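PRESS RELEASE
For immediate release
Wed 15 January

Larik tablecloths and everyday dishes come to the Skaster shop in Sisach

Hello from all of us at Skaster! I'm writing this one myself, which regular readers of our releases will notice fairly quickly (our last one had a headline with a semicolon in it, and I've been teased about it ever since). The news is simple enough. From this week our shop in Sisach is selling Larik, a small range of table things for people who eat at their tables every day and also do their post, their mending and their homework there.

The range has two halves. There are the cloths, which come in dark brown, oat and a green I can only describe as pea soup, and there are the dishes: dinner plates, side plates, bowls and cups, all sold singly. We went back and forth on selling them singly. Boxed sets are much easier to stack in a stockroom and I do the stacking, so I had views! But we kept hearing from customers who had broken one bowl out of six and couldn't replace it, and in the end that settled it. You can buy one bowl. You can buy one bowl in a different colour from all your other bowls. Please do.

The idea goes back to our old Caruso range, which some of you will remember from the first shop. Caruso was lovely and heavy and white, and people bought it for weddings and then kept it in the cupboard. I own most of a set and I'm as guilty as anyone, mine comes out when my parents visit and goes straight back in afterwards. With Larik we wanted things that would stay on the shelf nearest the kettle. So the plates are lighter, the bowls are a bit deeper than you might expect (soup, porridge, far too much pasta) and the cups will fit under a kitchen tap without a fight.

We had a first small batch in the shop in November, just to see, and sold 135 pieces without putting up so much as a poster. Pink was the surprise. I had ordered very little of it, on the grounds that I don't like pink, and it went before everything else did. There is a great deal more of it this time and I've been told to keep my opinions about colour to myself.

Now the cloths, which I could talk about all day. The long one is 135 cm wide and made to hang just past the edge of a normal dining table, so that it doesn't end up in anyone's lap. It's a plain cloth with no border and no pattern. Wash it at whatever your machine does for towels, shake it out, hang it over a door and put it back on the table. I don't iron mine. If you like a crisp tablecloth then by all means get the iron out, but a few soft creases look fine to me and they've mostly gone by supper anyway.

The dark brown is the one I'd pick, and it's the one I have at home. Coffee doesn't bother it much, and colours sit so nicely on it. I like to set the whole table out in one long row when people are helping themselves, dishes first, then a cup or two, and some fruit on its own straight on the cloth instead of in a bowl. 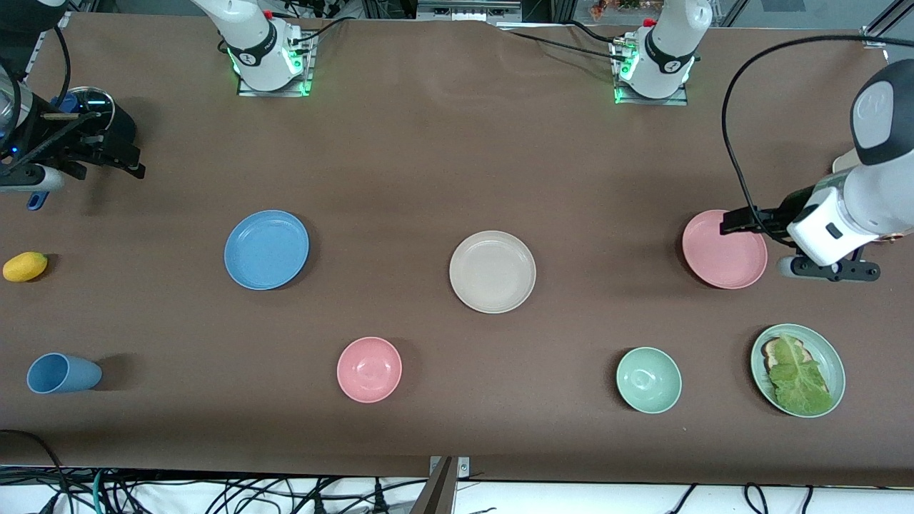

Do come and try things out in the shop. We've put a proper table in the middle of the floor and you're welcome to lay it however you like, move things about, and leave it in whatever state you want. On Saturdays there'll be coffee and something to eat with it, so you can see how a side plate behaves with crumbs on it. Children are very welcome to lay the table too. Ours is a sturdy floor.

We've made nearly 1,000 pieces for this first full run. When a colour sells out there will be a gap before the next lot, and we'll keep a list at the till for anybody waiting. The cloths aren't part of that number and we have plenty of those.

One more thing for people who still have Caruso at home: the Larik side plates are the same width as the old Caruso ones, so they stack together in the same pile. That was deliberate and it took us 11 tries.

Shops who'd like to stock Larik can write to us at the Sisach address and we'll send a price list and a swatch of each cloth. Journalists are welcome to borrow a set for photographs. All I ask is that the dishes come back washed, and that you tell me which colours you liked, even if it's the pink.

Larik is on sale now at Skaster, Sisach, at the usual opening hours. Parking is behind the building, and the side door is the one without steps.

Ends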